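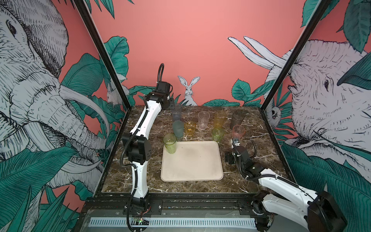 Daryna Stelmakh 在上一篇下面留言,问我们这个社区空间到底还能不能保住,如果房东真把楼卖了,图书角和修车间搬到哪里去。她还问周末的公共厨房停不停。

厨房不停。其他的我把目前知道的写一下。

房东在一月把通知贴在大门上,说合同到期不续,整栋楼要交给一家叫 Atitz 的公司。通知只有一页,没有写搬离的期限。我们打过两次电话,第一次没人接,第二次对方说会有人回复,到现在没有收到。

联名信收到 1,575 个签名,其中 454 个是住在这条街上的人签的。信已经交到区里,窗口给了回执,回执的复印件钉在楼梯口,谁想看都可以去看。

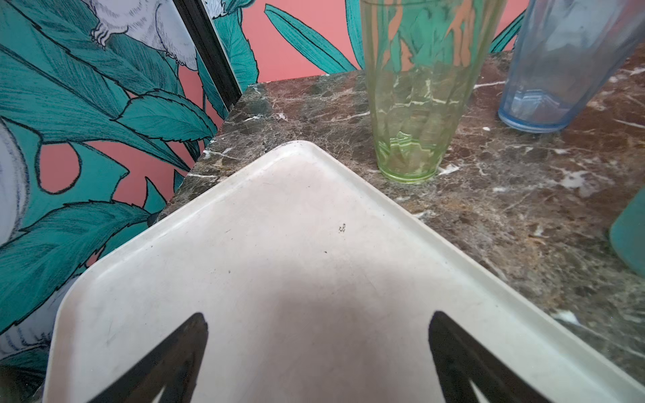
交信那天去了十几个人,在大厅里等了一上午。接待的人态度还行,但只负责收材料,问什么都说要等上面研究。Yaryna Bilyk 把我们的问题重新写了一遍,要求书面答复。她写东西比我清楚,以后对外的信都由她起草。

钱的情况:账上现在有 633 欧元,够付下个月的电费和一部分取暖费。上次放电影收的钱已经算在里面。修车间的打气泵坏了,暂时不修,先用手动的。

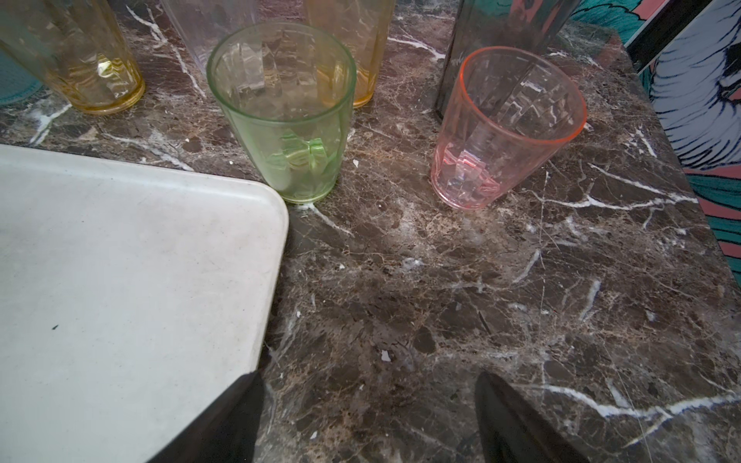 接下来的安排

晚上七点开全体会,在二楼,门开着,不用提前报名。要讨论的是,如果收到清退通知,我们留下还是先找地方。Elska 那边的朋友说他们的仓库可以借两个月,地方不大,放书没问题,住人不行。我个人倾向留下,不过会上还是按老办法,大家都讲完再定。

语言班照常,每次一个半小时。教材不够,请两个人合用一本。
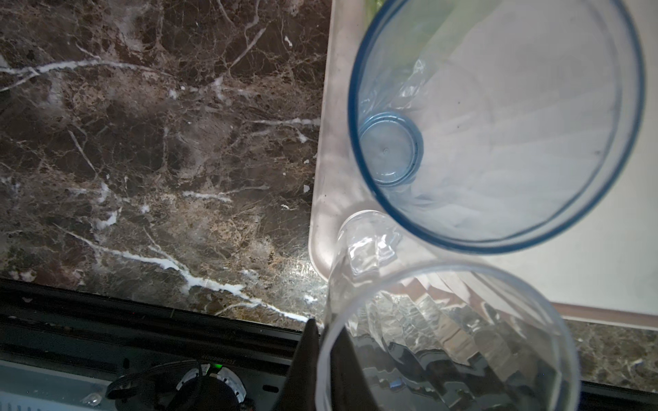 仓库的事还要再问清楚,特别是晚上能不能进门,还有楼道能不能停自行车。我这周过去一趟,回来把结果写在这里。

另外,借走折叠桌的人请还回来,开会要用。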